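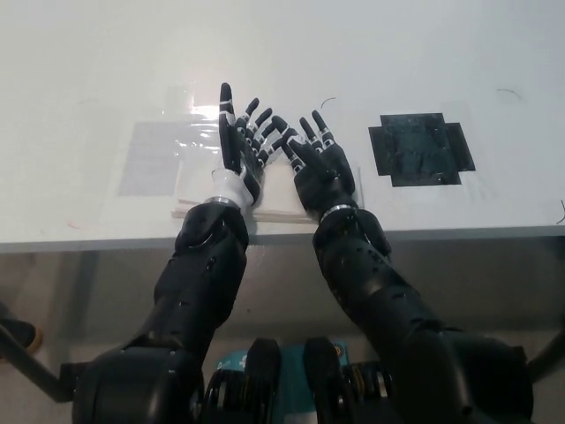 Kistgate Home & Workshop Board
Forum > Furniture > Tables and desks
Log in to reply

Marks and old tape on white table top, what is safe?

kahsay_bench
Posted 30 October 2023
Hello all. My work table is white and I would like to bring it back to good colour before December, when we will use it for the family meal. I list what is on it.
On the left side I have a light grey sheet which is taped flat, and a clear plastic sheet over it. Near to this, lower on the left, there are faint reddish marks on the table. On the right side there is a square of black tape with tabs that stick out on each side. It is scuffed and has light specks everywhere. There are also a short dark stroke at the far right edge, a small dark arc and one thin curved mark near the upper right.
The table is from Skirnora, I paid $124 for it second-hand. I don't know what the surface is made of, the seller also did not know. My questions are how to remove the tape without taking the colour with it, and what to try on the marks. Please excuse my English, it is my third language.

gumleaf_276
Hair dryer on low, hold it a hand's width away, then lift one tab and pull it back flat over itself. Slowly. Leftover glue comes off with eucalyptus oil on a rag. I've done the whole kitchen bench like that after the kids went mad with stickers.

Zulstead_Dave
Careful with eucalyptus if you don't know the finish. It softened the paint on my laundry cupboard and I had to redo the door. I'd go warm water and dish soap first, leave a wet cloth on the glue for 20 minutes, and use an old plastic card as a scraper.

gumleaf_276
Softened it because you left it sitting on there, I'd bet. Wipe on, wipe off. Soap does nothing to old tape glue.

Zulstead_Dave
It was on there less than a minute, mate. Test underneath the top first, that's all I'm saying.

kahsay_bench
Thank you both. I will test under the table, near the back leg. And for the dark strokes? I don't remember if it was marker or pencil.

pav_and_tea
Try a plain white eraser before any liquid. If it's pencil you'll be done in no time. If it's marker, a bit of metho on a cotton bud, again tested somewhere hidden first. The reddish ones I would leave till last. If they are in the surface already, scrubbing only gives you a dull patch, and a dull patch has a worse colour than a faint stain.

gumleaf_276
Agree on the eraser. Disagree on the red, bicarb paste shifts most things.

pav_and_tea
Bicarb is an abrasive. On a glossy white top you will see every circle you rubbed.

kahsay_bench
I have now tried the soap under the table and the colour stayed the same. So I begin with the tape, one tab per evening, because my wrist is not so good. The grey sheet I will keep for now, I still need it. For the red marks I have maybe a tablecloth.

Zulstead_Dave
Tablecloth gets my vote. Let us know how the first tab goes.

3 users are following this thread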